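Callina List archive
Household and mending

Subject: Re: folding things with no corners (long, sorry)
Last updated: 24th June

Okay, I've been chewing on this one since it landed in my inbox, and I finally have a quiet evening and a cup of tea, so get comfortable. Original message first so people on the digest can follow along:

> Hi all, I've read the list for ages and never posted. I'm trying to
> get on top of the fabric in this house and I'm losing. Sheets I can
> do. Towels I can do. What gets me is all the big odd stuff: throws,
> picnic cloths, the slippery red thing we put over the couch at the
> holidays, yardage I bought and never cut. None of it has proper
> corners anymore or it's too big for my table, so it gets wadded up
> and shoved in the hall closet, and every time I open the door it
> comes down on me.
>
> Three questions. How do you fold a piece that's bigger than any flat
> surface you own? Do you roll or fold for storage? And does anyone
> have the Stedora boxes, and are they worth it? I have one closet
> shelf and the space under one bed. That's it.
>
> Also my husband says I should just get rid of half of it and I would
> like the list to tell him he's wrong.

First, welcome! And I'm not getting between you and your husband, but I will say that I got rid of a big green wool blanket four years ago and I still go looking for it every winter.

So, the big pieces. I don't fold anything large on a table anymore. I fold on the floor, right up against a wall, and I wish I'd started doing it that way when I first moved in here. I clear a stretch of bare floor, sweep it (please sweep it, I once folded a dead moth into a cream tablecloth and found it again in August), and then I dump the whole piece down in a heap. The heap is fine! The heap is where everybody starts. You're only looking for one edge.

What I do is pick around in the heap until I find a hem or a selvage, any straight bit at all, and then I pull that one edge out along the baseboard. The baseboard is your ruler. It's straight, it's longer than any table, and it doesn't move when you lean on it. Once the first edge is lying along it, I go to one end and walk backward with the other side of the cloth until it's mostly flat, and I don't fuss over the wrinkles in the middle yet. Then I bring the far edge back up to the wall, and there's my first fold. If it's still enormous, same again. After that it's a long skinny strip and you can do the rest on your knees or carry it to the bed.

If you don't have a long enough wall, a hallway works, but you'll be folding the long way first and it's more crawling. My knees are not what they were, so I keep a garden kneeler in the laundry room now and nobody's allowed to take it outside.

For pieces that really have lost their corners (I have a throw that's basically a potato at this point), I stop trying to match edges. I fold the sides in toward the middle until I have something with two straight sides, and tuck the raggedy bits inside. It's a little like wrapping a present. It comes out thicker in the center than I'd like, and I live with it.

Now the slippery stuff. I don't know what your red couch thing is made of, but I've got a satin-ish one that behaves like a bag of eels, and the only thing that helps me is weight. I lay a couple of big hardcover books along the edge by the wall before I walk the other side out. My sister-in-law uses soup cans and that works too, though they roll. Clothespins are no good on the floor, and safety pins leave holes, so don't let anyone talk you into those. And go slowly. If I tug on it, the whole thing comes sliding back into my lap and I get to start over.

One more thing on red specifically, and I'm going to be a bit of a nag. If it's never been washed, don't store it touching anything pale. Press a damp white rag on a hidden spot for a minute and look at the rag. I skipped that with a Brumov tablecloth, a really lovely deep red one, and put it away slightly damp on top of my white napkins. I have pink napkins now. They're a nice pink, but still.

Roll or fold. I go back and forth on this and I know some of you feel strongly (I remember the thread). I roll anything I'd have to iron before using it, which for me is tablecloths and uncut yardage, and I fold everything else. Rolling takes a tube, or a pool noodle if you're cheap like me, and it needs length, so with one closet shelf you probably can't roll much. Under the bed, though, you could get several rolls side by side, and that's where I'd put the yardage. Put an old pillowcase over each one for the dust.

I also measured what I have, all of it, over one very boring weekend, and wrote the sizes on bits of tape. I came up with 759 inches of uncut fabric laid end to end, which my daughter thought was hilarious and I thought was frankly kind of low. The tape is the useful part. A little flag of masking tape with the length and "cotton" or "no idea" written on it saves me unrolling the thing every time I need to check whether there's enough for curtains. 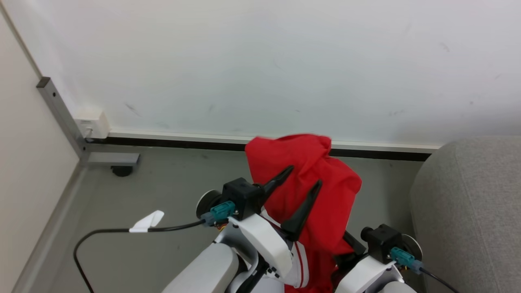 The other thing that's made a difference is not trying to do the whole closet in one go. I take out one piece at a time, get it done, put it where it's going to live, and then decide if I have the energy for the next. When I used to pull everything out at once I'd end up with a mountain on the floor and then it'd be dinnertime, and guess where the mountain went.

Stedora boxes! I have two of the flat ones with the zip lid. My feelings are mixed. The size is right for under a bed and the handles have held up. The zipper on one of them sticks at the same corner every single time, and the sides cave in if you don't fill them all the way, so a half-full one turns into a sort of pancake. I paid full price and I wouldn't again, but if you see them marked down, sure. I had a Gerlach basket before that, the open kind, and it was prettier but the cat considered it hers and that was the end of that.

If you only buy one thing I'd skip boxes for now and get a shelf divider for the closet. A lot of your avalanche is probably just stacks leaning on each other. Put the folded side facing out, heaviest at the bottom, and don't stack higher than you can lift with one hand. My stack limit is about 4 throws. Past that I can't get the bottom one out without the rest coming along for the ride.

As for your husband, tell him the list says keep the yardage, keep the red thing, and think about the throws you haven't used since you got them. I think that's fair to both of you. Somebody is going to write in and say I'm soft on throws. I am.

Oh, and I meant to ask back: is your hall closet on an outside wall? Mine is, and things at the back used to come out smelling like a basement. I left a hand's width of space behind the stacks and it got better. I don't know if it was that or the new gutter.

Does anyone have a good way of storing a round tablecloth? I've got a big one and I've tried quarters, I've tried rolling it, I've tried hanging it over a pants hanger with a towel on the bar. The hanger's winning so far but it drags on the closet floor and picks up every bit of lint we own. I'd love to hear what the rest of you do.

Off to move a load to the dryer.

--
sent to the Callina household and mending list
(replies go to everyone, so trim your quotes please!)

Recent threads on this list

Re: Re: moths, again
Fitted sheets: the burrito method
WTB: wide elastic, white or cream
Does anybody iron pillowcases?
Re: getting candle wax out of linen
Pool noodles, where are you all finding them
Message 921: a reminder about attachments
Re: what to do with 100 single socks

Contact the list owner | Archive rules | Back to top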